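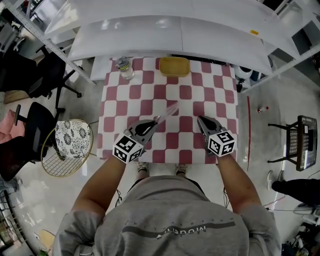 Home | Forums | Kitchen & Table | New Posts | Search

Checkered tablecloths - keep or ditch?

Brullton_Beth
OK, I need to gush for a minute! I finally put a red and white checkered cloth on the work table and I can't get over how much happier that corner looks. The squares have those soft rounded corners and the red leans maroon, so it isn't the full pizza parlor look (though I'd be fine with that too). I've left a yellow tray at the far side for odds and ends, up by the white shelving, and the colors together just make me grin. Who else is still using checks?

noodlebowl
Me! Mine is a vinyl one from Zuvarano and it's been through a toddler, two birthdays and a whole jar of beets. Wipes right off.

Siiri Lahtinen
Love checks, can't work on them. I sort beads and small screws at my table and they vanish into the pattern. I switched to a plain gray cloth and my eyes are so much happier. Beth, doesn't it drive you nuts when you're looking for something little?

Brullton_Beth
Little things go in the tray! That's the whole beauty of a tray. Yellow on red, I can find it half asleep.

Zhenhua Mao
I'm with Siiri on small parts, but for folding I think checks are great. I line up dish towels on the squares and they come out even every time. I hem napkins that way too - no ruler, just follow the line.

noodlebowl
Wait, that's brilliant. Trying it tonight.

Siiri Lahtinen
Until the cloth slides and your line goes with it :) Clips help. The Celtness ones were too loose on my table, so I went back to plain spring clamps.

Zhenhua Mao
Fair. Mine slid a lot before I put a grippy liner under it. Cut it an inch short on each side or it peeks out.

Brullton_Beth
Ooh, liner, yes. And does anybody keep a drink on the table while they work? I like my water bottle at the back corner, cap on. My sister says no drinks on a work table, ever.

Siiri Lahtinen
Your sister is right.

noodlebowl
Your sister is wrong! Cap on is fine. I'd go nowhere without my water in July.

Zhenhua Mao
Cap on, back corner, fine by me. What size liner do you need, Beth? I have a leftover piece from mine and can measure it tomorrow.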